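**Notebook, bin picking cell - September, entry continued from the previous page**

Subject: trial of the Zenular grasp planning kit (loan version, 30-day license). Question from Flurnico is still the same: do we recommend to buy it for the Junau site, yes or no, and which license level.

08:40 - Started the controller and the Zenular box. The box needs long time to boot, and during this time the web page shows "ready" in green although it doesn't answer to commands. I wrote this to their support already last week. They answered that it is known and will be better in the next release. For Junau this matters, the people there will believe the green light.

09:15 - Calibration check with the dot plate. The kit asks for 9 poses. I made them by hand with the pendant and stored them, so next time it can be done from the program `calib_check`. Please do not overwrite this program, the old one from the Shboul integration is saved as `calib_old`.

Result was inside the limit which the manual gives. In August it was not, and I suspect now that the mount bolts were the problem and the software was innocent. I have corrected my remark on the earlier page.

10:00 - First series, mixed small objects in the big bin. Settings:

- grasp mode: "adaptive"
- approach: vertical, max tilt 20 degrees
- speed override: 30 %
- collision margin: default
- point cloud filter: "medium"

I let the planner propose grasps only, without motion, to see how it ranks them. 1153 candidates for one scan, and after the filter 68 remained. This is a good number to work with. With the filter "strong" it gave only candidates on the highest object, and with "off" the planning became so slow that I stopped it.

One thing I do not like: the ranking changes between two scans also when nothing was moved. The first place and the second place exchange very often. Zenular says in the brochure "repeatable ranking", and I would like to ask them what they understand under repeatable. To put in the mail.

11:20 - Motion on. Flat objects are the difficult ones, as expected. The planner wants to put the fingers over both long edges, which is correct in principle, but the descent height comes from the top surface and not from the floor of the bin. For thin objects I set now an offset by hand (`z_extra`, in the menu "Expert"). Without the Expert license this menu is hidden! So the Basic license is not enough for us, and the price in the offer is only for Basic. Important for the recommendation.

Also to note:

- The bin model in the kit has straight walls. Ours has sloping walls, so the planner believes there is space near the bottom where there is no space. I made a new model with slopes, file is `bin_slope_v2`, on the shared drive. The import worked at the second try (units must be in mm, the manual says m).
- The scratched metal floor gives bright spots in the scan. The filter "medium" removes most of them. Sometimes one small spot stays and is proposed as an object, with high score.
- Objects near a wall get a penalty that is too strong. With weight 0.4 in place of 1.0 it looks more reasonable.
- Cable check before every series. The wrist should not turn more than half a turn in one direction, I set a soft limit for this.

13:30 - Stopped with the arm low in the bin, gripper at the dark blue flat piece, to compare the real finger position with the one on the planner screen. The tape dispenser is the next candidate in the list, then the red-orange block and the small blue figure. The white piece at the left wall has no valid grasp with the default penalty, with 0.4 it gets one.

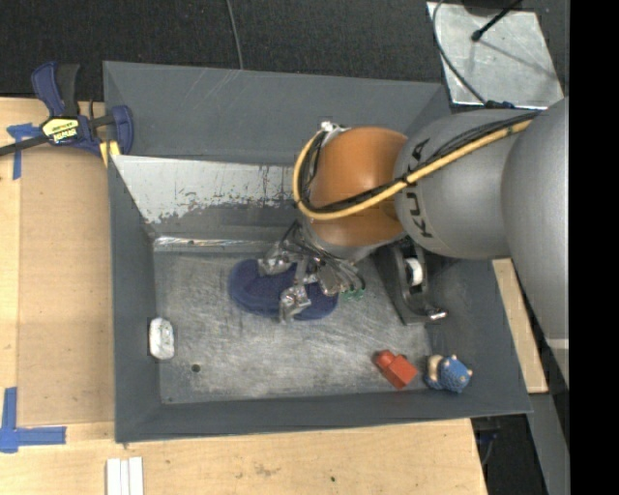
*Page last changed: September, 16:50*

The difference between screen and reality I estimate at few millimeters, in the direction across the bin. I can't say yet if it comes from the hand model or from the calibration. The kit has only a rigid model of the hand with a smooth outside. Our fingers are covered and the cover has wrinkles, so the true width is never exactly the same. I would add a margin in the hand model and forget about it.

Log file: stops by itself after 1000 lines and starts to overwrite from the top, without any warning. Save it before lunch and before going home.

My opinion until now: the planner is good, the user interface is made for a demonstration, and the documentation is behind the software by one version at least. I would say yes to buy, but only with Expert license and with the sloping bin model supported officially.

Open points:

- [ ] mail to Zenular: ranking, boot status, price for Expert
- [ ] repeat the thin object series with `z_extra` at two other values
- [ ] ask Shboul if their old hand model had the cover included
- [ ] new hand model with margin
- [x] sloping bin model imported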